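Travel Toiletries: The Questions I Keep Getting

Last updated 20 Dec 2019

I wrote one post about my wash bag in June and I have been answering messages about it ever since! So I've put the questions in one place. I'm not a dentist or a pharmacist, I just travel a lot for work and I've ruined more shirts with leaking tubes than I'd like to admit. If your question isn't in here, the contact form still works (slowly, but it works).

What do you carry, day to day?

Toothpaste, a toothbrush with a cap, floss, a small bar of soap in a tin, deodorant, a comb, one little bottle of shampoo and one of moisturizer. Nail clippers if I remember them. That's it for a trip of up to 8 days. Anything longer and I add sunscreen, and then I complain about the weight of the sunscreen.

Which bag is it? You never said.

It's the smaller Dovhaniuk one, the roll-up with the hook. I bought it in a shop in Drarnport when the zipper on my old bag gave out in the hotel elevator. I like the hook more than anything else about it. Hotel bathrooms never have enough counter, and what counter they do have is usually puddled by the second morning. Hang the bag on the back of the door and everything stays dry.

I don't get paid to say that, by the way. I've had a couple of people ask.

Can I bring a full-size toothpaste in my carry-on?

Depends on where you're flying from, so check with your airport before you pack. The usual limit for liquids, gels and pastes is 100 ml per container, and toothpaste counts as a paste. Go by the number printed on the tube and ignore how much is left in it. I once argued (politely!) that my big tube was nearly empty, and I lost that argument in front of a very long line of people. The tube went in the trash.

In the US you'll see 3.4 oz on the signs, and that's the same limit.

Where do I find the size on the tube?

Usually on the back, toward the cap end, in small print. Some brands put it up by the crimp instead, or on the front under the name, so turn it over a couple of times before giving up. If the tube came in a box the size will be on the box as well, but you've thrown the box away, haven't you? So have I.
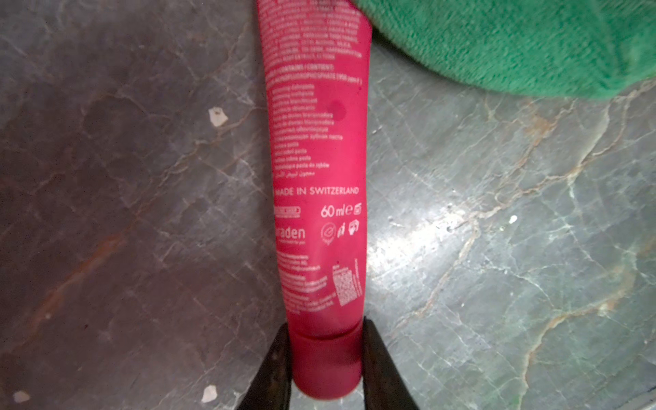
My favorite size is somewhere between the hotel miniatures and the family tube. The miniatures run out on me halfway through a week, and then I'm buying a second one at a gas station for twice what it ought to cost. The pink tube is 60 ml, printed on the back on the same side as the little open-jar symbol, so it's under the limit with plenty to spare. It's a Swiss-made one too, going by the big white letters. A tube like that sees me through a long trip, and I brush for longer than most people I know.

What's the "e" next to the number?

It's the estimated sign, and you'll see it on packages sold in Europe. Very loosely, it means the packer fills to that amount on average, within rules about how far off a single package can be. It has nothing to do with airport security, and it doesn't mean "empty," which is what my nephew told me with complete confidence.

And the little open jar?

That's the period-after-opening symbol. There's normally a number with an M, so 6M would be six months once you've opened it. I write the month I opened something on the bottom of it with a laundry marker. It takes two seconds, and it saved me from a jar of moisturizer that smelled, well, like a pond.

Why are there so many languages on the back?

Because one tube gets sold in a lot of countries and it's cheaper to print one design. I love those lists, I really do! I've picked up the word for toothpaste in several languages just by standing at a sink with nothing else to read. Polish is "pasta do zębów" and I'm very proud of being able to say it. Has it ever come up? Once, in a pharmacy, and the lady answered me in English.

Orest Tkachuk wrote in to tell me he asks for toothpaste by holding up his finger and pretending to brush. Also fine. Works everywhere, he says.

What does "ppm" mean in the ingredients?

Parts per million. On toothpaste it normally tells you how much fluoride is in there. If you've got questions about how much you need, or how much your kids need, please ask your dentist and not a woman who writes about luggage. Mine was perfectly happy to talk about it for ten minutes while I had cotton in my mouth.

Do you decant toothpaste into smaller containers?

I tried it. I bought a set of little refillable tubes from Pliltby and spent an evening squeezing one tube into another with the two ends held together, and I got more on the countertop than I got in the tube. It's also a pain to clean them out afterward. For shampoo and moisturizer, yes, decant away, those little tubes are great for that. For toothpaste I buy a smaller one and keep my evening.

How do you stop things from leaking?

A few habits, and none of them is clever.

Squeeze a bit of air out before you close the cap. Air expands in the cabin and pushes whatever's in front of it out through the threads.

Wipe the neck of the tube before you screw the cap on. Dried paste in the threads stops the cap from seating properly – this was my problem for years and I kept blaming the tubes.

Pick screw caps over flip-tops if you have the choice. Flip-tops pop open when something leans on them, and in a packed bag something is always leaning on them.

Put the paste and the shampoo in a zip bag anyway. I've done all of the above and still opened my suitcase to a minty pair of socks.

Does it matter which way up the tube goes?

I pack mine lying flat along the bottom of the bag with nothing heavy on it. At home I stand them on the cap if the top is flat enough to balance, and that way the last bit is already down where I want it. Some tubes just won't stand, and those go in a mug.

How do you get the last of it out?

Lay the tube on the edge of the counter, put the handle of your toothbrush across the crimped end, and pull it toward the cap while pressing down. Then fold the flat part over and clip it with a binder clip. You'll get several more days from a tube you thought was done. Vsevolod Pylypenko emailed to say he cuts his open with scissors and scrapes out the rest. I respect it, but not in a hotel. The cut edge can be sharp on metal tubes and you end up with paste on your knuckles.

My wash bag stains everything. Help?

Whitening toothpaste can mark dark fabric, so get it off fast with cold water and a spoon edge before you do anything else. For the bag itself, I turn it inside out after each trip and go over it with a damp cloth and a drop of dish soap, then leave it open overnight. Check the care label first. Mine says no machine washing, and I found that label after I'd machine washed it. It lived.

Is solid toothpaste any good?

The tablets? I've used the ones from Mirklow on two trips. You chew one and then brush, and it's odd for a day and then it's fine. They don't count as a paste at most security lines as far as I've seen, which leaves more room in your liquids bag for other things. My complaint is the noise – the tin rattles the whole time you walk. I stuffed a cotton ball in it. I've gone back to tubes for now, mainly for the foam. I like foam.

What about sharing with a partner or kids?

One tube each if the kids are young and use a different kind, otherwise one tube for everyone in the room. I've tried splitting things so each person carries their own and all that happened was we had four toothpastes and no floss. Now one bag is the family bag and whoever isn't driving carries it.

Do you keep a bag packed all the time?

Yes, and it's the best change I've made! There's a second set of everything that never gets used at home. When I get back I check what's running low and replace it right then, while my coat's still on if I can manage it. If I leave it until the night before the next trip I'm at the drugstore at closing time buying whatever they have.

Can I print this?

Go ahead. There's a plain packing checklist at the bottom of the June post that prints on one page, and you might like it better than all of this chatter. Cross out the comb if you don't need one.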